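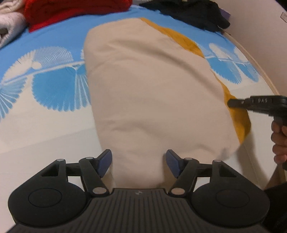 Okay, hello, can everyone hear me up the back? Good. I'll go twenty minutes or so and then we'll do questions, and if I start talking too fast, Szymon has permission to wave at me.

(WAIT FOR DOOR TO CLOSE)

So, shift work and sleep. I did nights at the Olszewski bakery for eleven years. Start at ten, bread out by five, home when the neighbours were putting their bins out. I'm not a doctor, I'm a baker who got very tired and then got very interested in why.

Ask for hands up: who's on nights now? Who's on rotating? Rotating people, you have my sympathy, I only did it one winter and I put salt in the custard twice.

First bit, LIGHT. Your body takes its cue from daylight, and the drive home is full of it. I used to wear sunnies from the back door of the bakery to my own front door, and then straight into a dark bedroom. Foil on the windows works and it's cheap. Looks dreadful from the street. My proper blockout curtains cost me $135 and I should have bought them ten years earlier. (If you're too drowsy to drive, don't drive. Say this one slowly.)

Second bit, NOISE. Tell the leaf blower story. Keep it short this time!

Earplugs, a fan, a note on the door. I had a note that said "night worker asleep, please leave parcels" and the courier still knocked to ask if I'd like him to leave the parcel.

Third bit, FOOD AND COFFEE. I stopped coffee at two in the morning, which felt cruel. Small meal before bed, toast or porridge, nothing fried. Mention Chandrasekhar Krishnan's soup, he's let me put the recipe on the handout.

Fourth bit, THE PEOPLE YOU LIVE WITH. This is the one I got wrong. My kids thought I was grumpy for most of their primary school years. What fixed it was a calendar on the fridge with my sleep coloured in, so they knew when I'd be up and in a fit state for netball. Colour in the good hours too.

Pause here, have some water.

Naps: twenty minutes before a shift, alarm on, phone across the room. On days off I went to bed at four in the morning and got up at noon, sort of halfway, and that suited me better than flipping back completely. It might not suit you. Try it for a fortnight.

If you've been sleeping badly for months, see your GP and tell them your roster. Bring it on paper.

Handouts are by the urn. Next one of these is in November, same room. Right, who's got a question?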